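Linen and Table Surface Check, Dirkholm, Hundgate room
Checked by: Rania Kabbaj
Interval: every 2 weeks, March onward
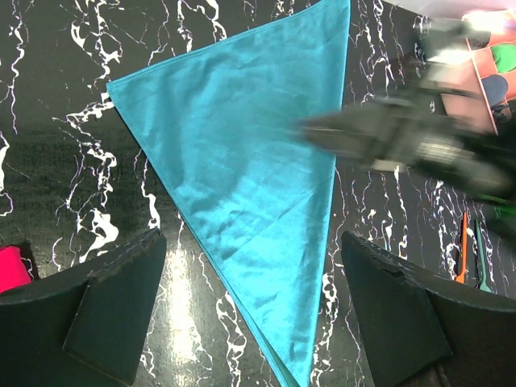
1. Tabletop, black with white veining: wipe down before any cloth is laid. Inspect for chips and residue. OK.
2. Turquoise cloths, triangle fold: check hem stitching on all sides. OK. One loose thread trimmed.
3. Fold layers: edges to meet at the tip. Comment: refold if the layers separate.
4. Cloths stored 20 cm or more from any heat source. Not met. Shelf to be moved.
5. Floor under table: no trailing cables. OK.

Item 4 open, assigned to Yung-ching Chou.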